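Destton Shared Workroom
Minutes of the users' meeting, 23 March 2021

Present: Lucienne Lacroix (chair), Kamran Hassanpour, Mathis Gilbert, Lucero Cuadros
Apologies: Capucine Tanguy
Minutes taken by: Mathis Gilbert

1. Minutes of the previous meeting

The November minutes were accepted with one correction. The stock ledger reference under item 4 should read 3176.

2. Snack supply and storage

L. Cuadros reported on the snack cupboard. The current order from Belance covers bars and single-portion packs. Loose items are stored in the upper cupboard and moved to the tables as needed. There is no fixed place for them once they leave the cupboard, and opened and unopened packs end up together.

K. Hassanpour asked whether the order could be split into two deliveries. L. Cuadros said the supplier accepts split orders at no charge if the request is made in writing. Agreed to try this for the next order.

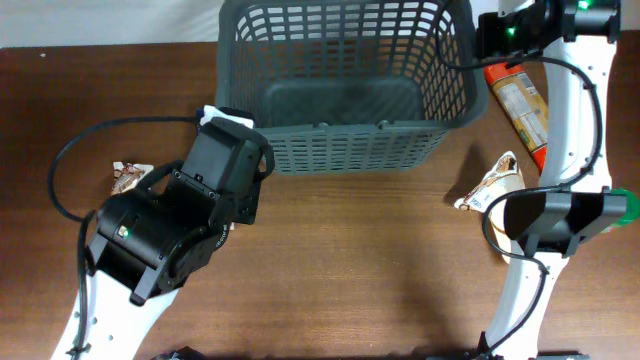

Basket allocation was discussed next. L. Lacroix proposed one open basket per table, to be filled from the cupboard at the start of the day and cleared at the end of it. The type under consideration is the dark gray plastic one, rectangular, with grid walls and a solid floor. The grid lets the contents be checked from the side, and the solid floor holds crumbs, so it has to be wiped and can't just be shaken out. M. Gilbert noted that with the basket standing empty, bars and crumpled wrappers share the tabletop, and a full pack is easily swept up with the trash. Agreed that the basket is for sealed packs only. Wrappers go in the bin under the sink.

K. Hassanpour preferred a basket with a lid. Not supported. A lid would have to be put down somewhere and table space is short.

Position of the basket: toward the wall, long side parallel to the table edge. To be reviewed if it gets in the way of the outlets.

Action: L. Cuadros to label the baskets by table.
Action: M. Gilbert to amend the end-of-day sheet.

3. Table surfaces

The wooden tables were last oiled in November. L. Lacroix asked that sticky residue be removed with a damp cloth and dried at once. The spray left over from the Gernik order is not to be used on wood. The remaining bottles are to go to the storeroom, shelf 2.

K. Hassanpour reported a rough patch on the table nearest the door. He will sand it by hand and re-oil. The table will be out of use overnight.

Action: K. Hassanpour.

4. Trash collection

The bin under the sink is undersized. C. Tanguy had sent a note in advance asking for a second bin for paper and cardboard. Approved, provided it fits between the sink unit and the refrigerator. Width to be measured before ordering.

Action: C. Tanguy to measure and order.

5. Room 146

The key has been returned. The Marty shelving is assembled apart from the top shelf, which is missing two brackets. Replacement brackets have been requested. Nothing heavy is to be placed on the unit until they are fitted.

6. Other business

M. Gilbert asked that the end-of-day sheet be initialed by whoever closes the room. Agreed.

Next meeting: date to be circulated by L. Lacroix.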